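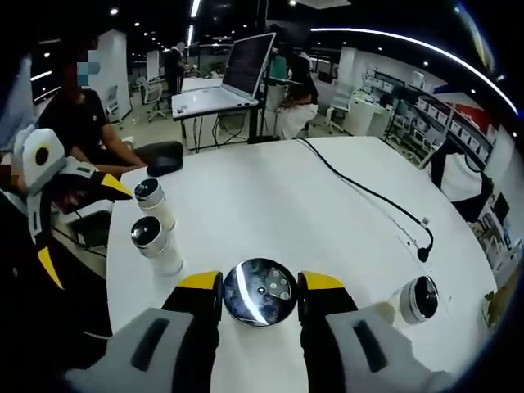 Ingegerd Tveit says the hardest habit to break in a new demonstrator is speed. People sit down at the table, pick up the grippers and try to work as fast as their bare hands would, and the recordings come back with the fingers closing on air.

"You have two fingers on each side and no sense of touch in the tips," she said. "So you slow down. After a week you stop noticing that you're slow."

Tveit runs the demonstration sessions at Skestau, where people teach tabletop tasks to robot arms by doing the tasks themselves with a gripper held in each hand. Each gripper carries a camera. The recording, along with the position of the fingers from moment to moment, becomes one example for the software to learn from. The tasks are small ones: putting bottles in a line, setting a jar upright, moving a cable out of the way, placing a lid.

We spoke for most of an afternoon in January, joined partway through by Ladi Haruna, who checks the recordings after they are made.

The group did not begin with hand-held tools. For its first year it used remote control, with an operator moving a pair of small leader arms while two larger arms copied the motion across the room. Tveit still keeps that station going for some work, but she doesn't miss it on an ordinary day.

"With the leader arms, you always know the robot can do what you just did, because the robot did it," she said. "That's worth a lot. But it took us most of a morning to get 40 good examples of anything. Somebody would bump a joint limit and we'd stop and reset."

With the hand-held grippers, the robot isn't there at all during the demonstration. A person can reach in a way the arm can't, or twist a wrist too far, and the mistake only shows up later. Haruna's job is to catch those.

"I look at the wrist first," Haruna said. "If the wrist goes past what the arm can do, I throw it out. I don't try to rescue it. We tried rescuing them for a while and it cost more time than doing the task again."

The last full set the group finished had 1,174 demonstrations in it after checking. Haruna would not guess how many had been dropped along the way — the early ones were deleted before anyone thought to keep a tally.

I asked what makes a demonstration bad when the wrist is fine and the object ends up in the right place.

"Hesitating," Tveit said. "You go toward one bottle, you change your mind, you go to the other one. To you that's nothing. The model sees a person who moves toward a bottle and then leaves it. If enough people do that, the arm will do it too."

Haruna had another answer: two-handed work where one hand has nothing to do. A demonstrator will let the idle gripper drift over the table, and it ends up in the other camera's view in a different spot every time. The rule now is to hold the spare hand at the side of the table and keep it still until it is needed.

Glossy lids are a problem of their own. A lid that reflects the ceiling lights can look different each time it is turned a little, and Haruna said the model was slow to learn that it was the same lid. The group could have switched to matte objects, and a few people wanted to. Tveit was against it.

"People own shiny things," she said. "I'd sooner record more of them."

Demonstrators work in blocks of 24 minutes and then change places. The length came from trying longer blocks and seeing the quality fall toward the end. Between tries, the person at the table moves the objects to new spots. Tveit asks them not to tidy up too much, and to leave a cable or a bag lying where it would normally lie.

She had a longer complaint about written instructions. The first version of the task sheet ran to 13 pages, and new people followed it so closely that they all moved alike. The current one fits on a single page and says where the object should end up, which hand to begin with, and when to let go.

Haruna thinks it could still be shorter. Tveit disagrees, mainly over the part about letting go. Demonstrators tend to open the fingers while the hand is already pulling back, and a light container tips over. She wants a full stop first, then the fingers open, then the hand leaves.

"I say it to everyone on the first day," she said, "and I say it again after lunch."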